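The Padley folding table: what it is and who I make it for

June. Words by Aaliyah Gauthier

I started making the Padley when my old kitchen table got too wobbly to roll pastry on, and I've been fiddling with the design ever since. It's a folding table for small flats. You can eat at it, work at it, iron on it with a thick towel down (I do, don't tell my mother), and when you're finished it folds up and slides behind a door.

It's white because I like white tables. I did try a grey and a sort of mushroom colour in the early days and people were very polite about them. White goes with whatever chairs you've already got, and most people who buy from me have chairs that don't match each other anyway, so it makes the whole lot look a bit more deliberate.

The top is 107 cm long and 80 cm deep. I get asked for bigger all the time and I do understand, but go much longer and one person can't fold it on their own, and being able to do that was the thing I cared about most from the start. Four people fit round it for supper with proper plates and a dish in the middle. You can get six if two of them are children and you don't mind elbows!

Corners are rounded. I've walked into enough square ones in the dark to have strong feelings about this. The edge is softened all the way round underneath too, so your forearms don't get that red line when you've been typing all morning. 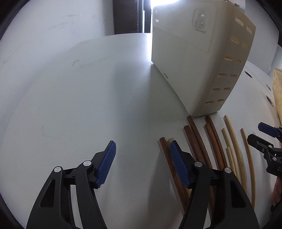

Mawuli Adjei wrote in to ask whether the top marks with hot mugs, and said his last table had rings all over it within a week of moving in.

Fair question, Mawuli! Mugs are fine in my house and I'm not a coaster person at all. Pans straight off the hob are another matter, so please use a trivet or a folded tea towel. Turmeric is the real enemy. If you spill a curry, wipe it up straight away, and if you find it the next morning, a paste of bicarbonate of soda and water left on for a bit will shift most of it. Don't use scouring powder, and don't use the green side of the sponge. I've sold replacement tops to people who used the green side of the sponge and they were all very cross with themselves.

How it folds

There's a catch under each end. Press both, lift the middle, and the legs come in as the top drops. The first few goes feel stiff, and then it loosens up and you'll be doing it with a phone tucked under your chin. If you're left-handed you may find it easier to stand on the far side (Ea Ketilsson pointed this out to me after a fair bit of swearing, and I've put it in the leaflet now).

The feet screw in and out to cope with uneven floors. Mine is a Victorian terrace and there isn't a level bit of floor in it, so I've tested this more than I would have liked. Turn them by hand, a little at a time, and check by pressing on the corners. A folded beer mat also works, but I'd like to think you're paying me for something better than a beer mat.

Which one do you want?

The Padley is the standard table and the one most people should get. It comes flat in a single box, and the legs are already on.

The Amon has the same top on taller legs, for people who like to stand and chop. Adwoa Agbenyega bought one for dressmaking and says her back has forgiven her. It's also good as a sort of kitchen island if you haven't got room for a real one, though it's a bit high for eating unless you've got stools.

The Cengate is the side table, and it's small. I make it from what's left over, so I never have many, and when they're gone I have to wait until I've built enough big ones to make some more. If it says out of stock, drop me a line and I'll put you on the list.

Delivery and so on

I send everything out on a Tuesday. Order over the weekend and it'll go that week; order on Tuesday afternoon and it probably won't, sorry, the van comes at midday and he doesn't hang about. The box is long and awkward more than it is heavy, so if you're up several flights it helps to have a friend at the other end.

If you change your mind, tell me before you've cut up the box. I can take back a table without its box but the courier gets very sniffy about it, and I end up building a new one out of old bits of cardboard on the landing.

Laying it for company

I had people round the week I finished the new tops and it was noodles, because it's always noodles when I'm cooking for a crowd. One big pot, lots of little dishes, everyone helps themselves. With a table this size I'd say put the tall things at the back against the wall and keep the front clear for bowls. If you're putting it in the middle of the room, keep the tall things off it completely and use the windowsill. A tablecloth is nice, but cut it short, or it catches in the hinge when you fold up and you won't notice until you hear it rip.
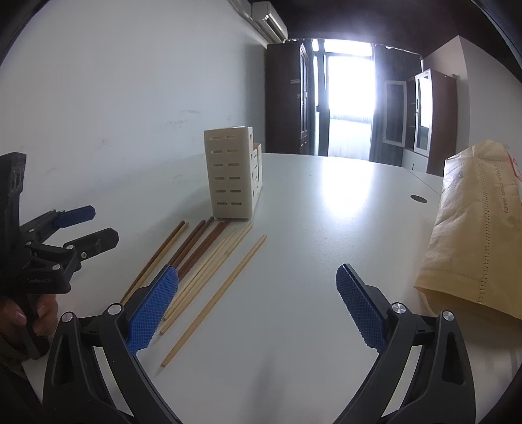
White top, chopsticks out.

A few more things I get asked

Can it live outside? For an afternoon, yes, lovely. Overnight, no. The hinges will rust and then you'll be writing to me about squeaking.

Can I sit on it? Please don't. Theophilus Nartey changed a light bulb standing on his and it held, but he's a slim man and I didn't enjoy hearing about it.

Does it come in oak? Not yet. I've got a sample leaning against the wall in the workshop and I like it very much, but it's a good deal heavier, and I haven't worked out how to get it past the catch without pinching a finger. I'll put a note on this page if I crack it.

Can I get spare feet? Yes, they come in a bag of four, and I'll pop them in the post in an ordinary envelope. Same with the catches. Tell me which table you've got, as the Amon takes a longer one.

Recently added
Ametepe folding stool, natural or black
Cengate side table (waiting list)
Spare feet, bag of four
Getting turmeric out of nearly everything
Padley replacement top, white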